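Chapter 5
Looking After the Hand-Held Gripper
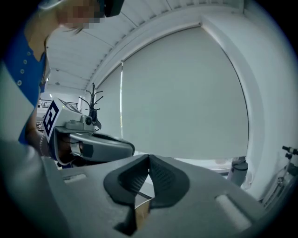
Fig. 5.1 A hand-held gripper with its marker cube and camera module, seen past the fingertip pads of a second gripper.

Start here if your gripper already works. If it doesn't, start here anyway, then go to the fault table at the back of the chapter.

Chapter 4 was all about the arm. Joints, brakes, cable runs, the big stuff. This one is about the part you carry about in your hand, and it gets far less care than it should. People put a Seltach arm through its full service and then leave the hand grippers in a drawer with the screwdrivers. Don't.

What you need to have read: 2.3 (fasteners and threadlock), 4.1 (the logbook). The maths in 3.6 helps for the camera part but you can get by without.

What's in this chapter
5.1 Parts and names
5.2 The pads
5.3 Jaw play and how to take it out
5.4 Marker cube and camera
5.5 The weekly check
5.6 Fault table
Exercises

5.1 Parts and names

Get the names right first. Half the mix-ups in the logbook are two people using one word for two things.

Body. The grey plastic shell. Everything bolts to it. Cracks start at the screw holes, so look there with a torch.

Jaw. The long curved piece. Two per gripper, left and right as seen by the person holding the handle. Not as seen by the person across the bench! Write L and R inside the shell in paint pen, once, and you will never have this argument again.

Pad. The dark tip on the end of the jaw, the bit that touches the work. On the grippers in this book the pads have a fine mesh pattern on the inner face. The pattern is there for grip and it does wear. More in 5.2.

Marker cube. White cube, black square pattern. The tracking software reads the pattern to work out where the gripper is. A scratched or greasy face reads badly.

Camera module. Small, grey, round lens. Sits next to the cube in Fig. 5.1. Has its own little bracket, and the bracket has its own two screws, and those are the two that come loose.

Handle. What you hold. Fingers right round it, thumb off the trigger untill you are ready.

A word on spares. The Grovier kit we use in the examples comes with one set of pads and no spare screws. Order both with the kit. Flora Geddes ran a bench for a whole May with one gripper down for want of a single M2 screw, and she has asked us to print that in bold. We don't have bold in this edition. Consider it bold.

5.2 The pads

Pads first, always. Cheap, quick to swap, and behind most of the slipping you will ever see.

How to look at them. Close the gripper slowly with nothing in it. The pads should meet near the tips first, then come together down the faces as you squeeze. Look along the join from above. A bit of light-coloured card held behind the gap makes the edges of dark pads much easier to see. If one pad leads the other, stop, that's a jaw problem (5.3), and changing the pad won't cure it.

Then the faces. Run a fingernail across the mesh. You should feel it catch. Smooth patch = worn patch. Smooth patch on one side only = jaws out of line, 5.3 again.

Cleaning. Damp lint-free cloth, then a dry one. No solvent. The Rostulex cleaner that lives on every workshop shelf is fine on the body but not for pads, it leaves them slick for the rest of the day.

Changing. In our log, pads were swapped every 900 closes on rough work such as card and rope. On smooth plastic parts they lasted a good deal longer. Your number will be different. Find it by keeping the log, not by copying ours.

Steps:
1. Power off, lead out.
2. Open the jaws fully.
3. Undo the pad screw. Hold the jaw, not the body, or you twist the hinge.
4. Slide the old pad off towards the tip. If it sticks, warm it in your fingers and try again. No pliers.
5. New pad on, screw in finger tight.
6. Close the jaws gently so the pads find each other, then nip the screw up.
7. Same on the other side. Always in pairs.
8. Log it: date, gripper number, count.

Step 6 gets skipped. Tighten with the jaws open and the pads can sit a hair off, and then somebody spends the afternoon on the camera looking for an error that isnt there. Reijo Heiskanen's bench notes have 53 pad changes in them and the three marked "redo" are all step 6.

Working with two grippers

Some jobs use a pair, one in each hand. Treat them as a pair. Pads from the same bag, changed on the same day. If only one has been serviced, the fresh one holds and the old one lets go, and the recordings from that day are hard to use.

Also number them. Cube patterns differ between grippers, so a swapped cube gives you the right hand where the left should be. Check the pattern against the label in the log every time a cube has been off.

Before you go on

Have on the bench: small hex set, paint pen, strip of card, two cloths, feeler gauge, the log. Tip the screws into a lid, not on the bench top. Allow nearly 166 minutes for the full strip-down in 5.3 the first time you do it. It drops fast after that.

Section 5.3 needs a Benmoussa gauge or similar. If yours is out on loan, do 5.4 first and come back.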